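Why Do We Use Trays?

Look around a kitchen, a classroom or a hospital and you will probably find a tray. It is one of the simplest tools people have. It has a flat bottom and, most of the time, a low edge that goes all the way around. It has no moving parts and nothing to plug in.

What a tray does

A tray lets you treat many small things as one big thing. Say you want to bring snacks to the table. You need cups, spoons, napkins and a plate of crackers. You have two hands, so you might have to make 5 trips. If you put everything on a tray, you can make one trip.

A tray also keeps things in one place. Beads, coins and pencils roll. When they reach the edge of a tray, they stop. If a cup tips over, the edge can hold a small spill until you get a cloth.

Trays at work

Many jobs are done at a table, and a tray marks off part of that table. Everyone knows that what is in the tray belongs to the job. What is outside the tray is something else. Plastic is a common choice because it is light and easy to wipe. A bright or unusual color helps too. A teal tray is easy to find on a white and gray tabletop. 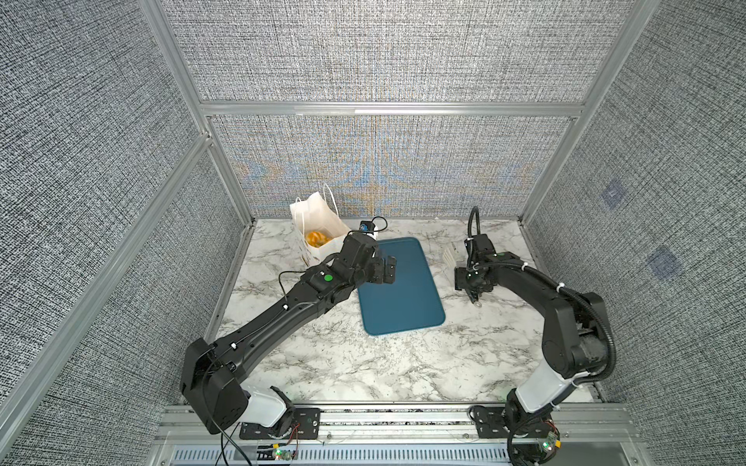 What trays are made of

Plastic trays are light and do not break easily. They come in almost any color. Very hot pans can melt them, so they are not used in the oven.

Metal trays are strong and can take heat. Bakers use them for bread and cookies. A metal tray gets hot all the way to the edge, so bakers wear mitts.

Wooden trays are often used for serving food. They should not be left in water for long. The wood can swell and crack.

Trays in a school lunchroom

The lunchroom at Carkeck School in Tirnmont has 63 trays. They are stacked by the door before lunch begins. Trays stack well because the sides lean out a little, and each one sits partly inside the one below it. A tall pile takes up very little floor.

After lunch the trays are scraped, washed and set on a rack to dry. If they are stacked while they are still wet, water gets trapped between them and they stick together.

Try it yourself

Find a tray and ten small things, such as blocks or bottle caps. Carry them across the room in your hands and count how many you drop. Then carry them on the tray, using both hands and keeping it level. Try again with the heavy things at one end, then with the heavy things in the middle. Which way was easier to hold?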